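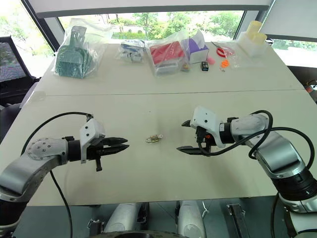 FOR IMMEDIATE RELEASE

Mendonça Street mural to be repainted after name dispute, residents invited to reply

25/04/2021 - The Jovico Neighborhood Association will repaint the welcome mural on Mendonça Street next month, following complaints over the spelling and wording of the greeting in its Portuguese and Spanish panels. Work starts once the wall is cleaned.

The mural went up in March. Within days someone had painted over the word "Bemvindos" and written "Bem-vindos" beside it in blue house paint. A second person then crossed out the Spanish line altogether. Photos were shared in the Brimus community group, where the thread reached 235 comments before moderators closed it.

Some commenters said the street was settled by Portuguese-speaking families and the wall should say so. Others pointed out that half the shops there now are run by people from Peru and Ecuador. A few just wanted the blue paint gone.

"We got the hyphen wrong, that's on us," said Josué Quintana, spokesman for the association. "The rest is a real disagreement and we'd like to hear it out loud, not read it on a wall at 7 in the morning."

Both languages stay. Order of the panels still open. Residents can vote on three layouts at the Prorkell Library front desk or by mail, ballots are going to 3000 households this week. One per household please.

Cost of the repaint is $3947, of which $2000 comes from the association's street fund. The rest is being raised localy, donations can be dropped off at the library too.

The association has not filed a police report and doesn't plan to. Anyone who wants to talk about what happend, including whoever did it, can call the office weekday afternoons.

A public meeting will be held at the library before the final layout is picked. Date to follow. Portuguese and Spanish interpreters will be there.

Media contact: Josué Quintana, Jovico Neighborhood Association

Recent releases
Brimus bus stop signs to get second language
Mendonça Street fair moved to fall
Library extends Saturday hours at Prorkell
Call for translators, spring newsletter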